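HSK 515 Household Goods and Storage
Unit 4: Small Personal-Care Items in Shared Facilities
Handout, revised May 8, 2023
Course lead: Young-sook Seol. Practical sessions: Hemi Lockyer, Soo-ah Woo.

4.1 Scope

Unit 3 dealt with linens and bulk paper goods. Unit 4 covers small items issued to one person and used by that person only: toothbrushes, combs, razors, nail brushes. The toothbrush is used as the main case. It is light, long relative to its width, sold in several kinds of wrapping, and cannot be reissued once opened. Most of the storage rules below carry over to combs without change. Razors are treated separately in Unit 5.

4.2 Terms

Sealed item: an item whose wrapper is closed on all sides and shows no tear or puncture.
Open item: an item without a wrapper, or with a wrapper that has been opened at any point, including one that has been folded shut again.
Holder: any upright container in which items stand on end.
Flat stock: items stored lying down, in a tray or drawer.
Waste wrapper: a wrapper with no item in it.

The terms "clean" and "new" are not used in this unit. They describe a judgment. "Sealed" describes a condition that can be checked.

4.3 Wrapping types

Close-fitting clear film. The film follows the outline of the brush and the head can be inspected without opening. Film of this type slides easily against itself, so a stack of flat stock tends to spread when the tray is moved.

Loose clear bag. The bag is wider than the brush and creases during handling. Creases can hide a small tear, and bags should be checked on both faces. Loose bags also take up more room in a holder than the brush itself would suggest.

Card and shell. A molded front on a printed card. Not used in the practical sessions. See the Tak catalog sheets in the course folder for the sizes.

4.4 Upright storage

A drinking cup is an acceptable holder for a small number of wrapped brushes. It costs little, it can be washed, and a clear one allows the contents to be checked from the side. Its weakness is balance. A brush is taller than the cup, and the upper part leans outward over the rim. When all the brushes lean the same way, the load sits to one side and a light cup may tip when one brush is pulled out.

Procedure:
Stand the cup on a level surface, away from the edge.
Insert the first two brushes on opposite sides.
Add further brushes in opposite pairs. Keep the heads at the same end throughout.
Stop when a brush can no longer be lifted out without dragging its neighbor.
Remove with one hand on the cup.

Handle color may be used to tell items apart within a holder. It should not be the only record. Two shades of green under film are easily confused, and the wrapper changes how a pale handle looks.

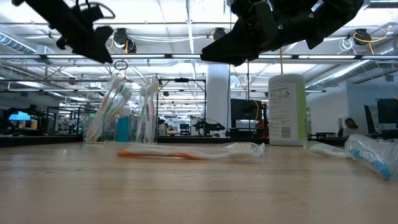

Figure 4-2. Packaged toothbrushes held upright in a clear cup and lying flat on a tabletop. A canister with a printed label and barcode stands behind the orange brush.

4.5 Flat storage

Flat stock is placed in a single layer, all heads pointing the same way. A second layer is permitted only in a tray with side walls. Loose bags go in their own row, handle toward the user, with the open end of the bag (if there is one) folded under.

Rounded packages, canisters and tubes are not mixed with flat stock. They are set behind it with the printed label facing forward, so that the label can be read without lifting the package.

4.6 Waste wrappers

A clear wrapper on a pale surface is hard to see and is often missed at clearing. It can also be mistaken for a sealed item when it lies beside one. Remove each wrapper at the time the item is taken out of it. Before closing the session, check the surface from a low angle; film shows up by its highlights more readily than by its outline. Bluish or tinted film is handled in the same way as clear.

4.7 Record sheet

The sheet used at the Gadum site has these columns: item, wrapping type, position (upright or flat), condition on receipt, initials. Enter one line per item. Do not use ditto marks. Where the condition cannot be decided, enter "open" and set the item aside.

4.8 Assignment

Prepare a storage plan for a guest washroom with one shelf and one shallow drawer. State which items stand, which lie flat, and where waste wrappers go. Include a drawing with dimensions. Students who missed the session on trays should first read Cha, pages 4 to 23.

Plans go to Soo-ah Woo before the last meeting in May.

Reading

Chae-won Cha, Notes on Small Goods, Butari course series.
Drurkia Supply, washroom shelf sheet (course folder).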